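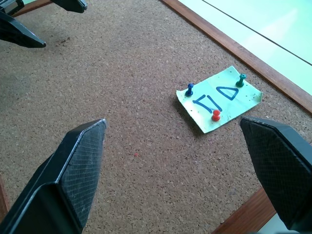
Nirex N2 two-arm bench unit

The N2 is a pair of arms on a shared base, meant for light household and shop-floor chores at table height. It is built in Torkusville by Nel and sold with the Zoltine task library.

Reach per arm: 900 mm
Base width: 1050 mm
Grippers: 2, parallel, black, ribbed inner faces
Wrist camera: one per arm

What it can do at present

Supervised use only. Clearing a worktop, sorting small parts into trays and moving light boxes are released tasks. Notice board work (paper held to cork with push pins) is a trial task. Pins are small, they lean, and paper curls at the corners, so the grip point has to be found afresh for each pin. Pushing a pin fully home is less dependable than pulling one out. Folding laundry and washing up are not supported.

Expect the unit to be slower than a person at every task listed. It will stop and wait for the operator if a pin or part is dropped.

Finger wear

Finger edges go pale with use. Replace the fingers when the ribs no longer hold a sheet of paper. Spare pair: order code 1123.

Library updates are issued each April.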